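Setting Up a Family Calendar in Mellatell

Section 2: Adding a weekend away

Use this section when your household is staying with relatives and you want everyone on the same page. You need a Mellatell account and at least one other family member on your plan.

1. Open the Family tab and tap New Stay.
2. Enter the first and last night. A stay can run up to 93 nights.
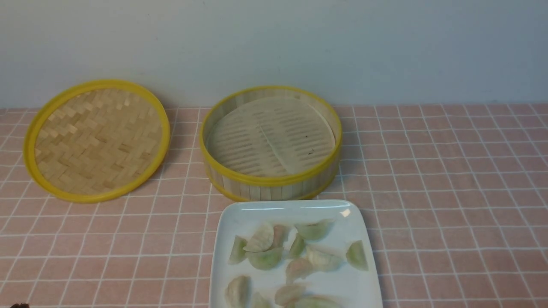

Bamboo steamer and lid on a pink cloth.

3. Choose Who's Going. Children without their own login appear under the parent who added them.

Note: Hosts get an invitation by email. They do not need to install anything.

4. Under Sleeping, assign each person a bed, couch or crib. Leave it blank if the host will decide.
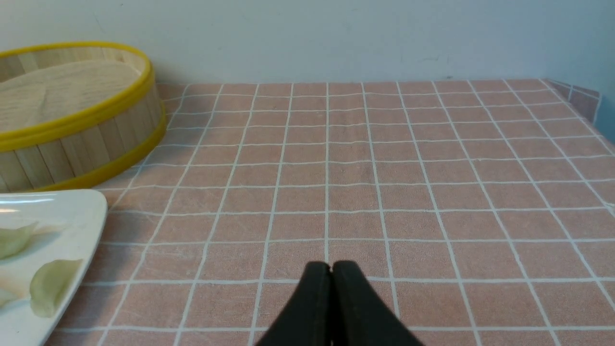

5. Tap Naps and Bedtimes to copy your usual times into the stay. If the host is in another time zone, select Keep Home Time first.

Caution: Deleting a stay also deletes its packing list. Save the list under My Lists before you delete.

6. Add meals, if you like. Allergies saved in a child's profile show up next to every meal
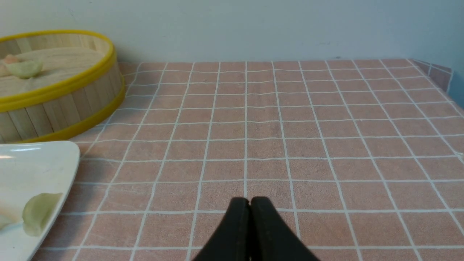
and are also sent to the host with the invitation. To keep them private, turn off Share Profile Notes.

7. Tap Send.

Last updated 04/10/2022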